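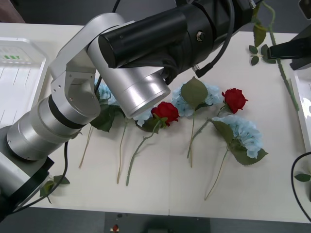

Hortensias bleus et roses rouges artificiels, sur la table blanche.

Utow Football Club recherche des arbitres assistants et des jeunes arbitres pour la saison en cours

Le club de football d'Utow cherche des personnes motivées pour arbitrer les matchs à domicile de ses équipes de jeunes et de seniors. L'appel est ouvert aux femmes et aux hommes à partir de 16 ans. Il n'est pas nécessaire d'avoir déjà tenu un sifflet ou un drapeau. Les candidatures sont acceptées jusqu'au 11 septembre 2026 à minuit.

Le contexte

Notre club joue dans la ligue régionale de Prurkmont. Depuis le mois de juillet, nous avons deux équipes de plus chez les moins de 13 ans et une équipe féminine à 11. Nous sommes très contents de cette croissance, mais le nombre d'arbitres n'a pas suivi. Pendant la saison passée, plusieurs rencontres ont été dirigées par un parent ou par l'entraîneur de l'équipe visiteuse, et cela a provoqué des discussions désagréables au bord du terrain. Nous souhaitons éviter cette situation.

Les places ouvertes

Nous proposons 6 places d'arbitre assistant pour les matchs des seniors et 5 places de jeune arbitre pour les matchs à effectif réduit (moins de 11 ans et moins de 13 ans). Une même personne peut postuler pour les deux fonctions, à condition d'avoir 18 ans pour les matchs des seniors.

Vos tâches

Arriver au stade Pollock une heure avant le coup d'envoi.
Contrôler les feuilles de match, les filets et l'équipement des joueurs, avec l'arbitre principal quand il y en a un.
Signaler les hors-jeu, les sorties de balle et les fautes commises près de la ligne de touche.
Aider au déroulement correct des remplacements.
Rédiger un rapport court en cas d'exclusion ou d'incident. Un modèle est fourni, et on peut l'écrire à la main.

Ce que nous demandons

Une condition physique suffisante pour courir le long de la ligne pendant tout le match.
Une disponibilité de deux week-ends par mois au minimum, hors vacances scolaires.
Une bonne compréhension du français parlé. Les fautes d'orthographe dans le rapport ne sont pas un problème, nous les corrigeons ensemble.
Un certificat médical qui date de moins de 365 jours.
Pour les mineurs, l'autorisation écrite d'un parent ou du tuteur.

Le calme est une qualité que nous apprécions beaucoup. Un arbitre assistant entend parfois des remarques du public, et il doit continuer à regarder la ligne.

Ce que nous offrons

La formation de base est payée par le club. Elle se compose de trois soirées en salle et d'une matinée sur le terrain, et elle se termine par un test de règles et un test de course. Celui qui ne réussit pas la première fois peut se présenter de nouveau sans frais.

Le club fournit le maillot, le short, les bas, le drapeau et le sifflet. Les chaussures restent à votre charge. Chaque match donne droit à une indemnité selon le barème de la ligue, versée à la fin du mois, ainsi qu'au remboursement du trajet si vous habitez en dehors d'Utow. Un repas simple est offert au club-house après la rencontre.

Pendant les premiers matchs, vous serez accompagné par Evander Pringle, responsable de l'arbitrage. Il a dirigé des rencontres de ligue durant de longues années et il prend le temps d'expliquer chaque décision après la douche. Les désignations sont publiées sur l'application Skometell, dans laquelle vous indiquez aussi vos absences.

Comment postuler

Merci d'envoyer un message à Khrystyna Vakulenko, secrétaire sportive, par le formulaire de contact de ce site, avec la mention « Arbitrage ». Écrivez votre nom, votre année de naissance, la fonction souhaitée et quelques lignes sur votre expérience dans le sport, si vous en avez une. Un curriculum vitae n'est pas obligatoire. Il est aussi possible de déposer une lettre dans la boîte du secrétariat, à l'entrée du stade Pollock, côté parking.

Toutes les personnes recevront une réponse, y compris en cas de refus. Les entretiens durent vingt minutes et se tiennent au secrétariat, en soirée. Les mineurs y viennent accompagnés d'un adulte.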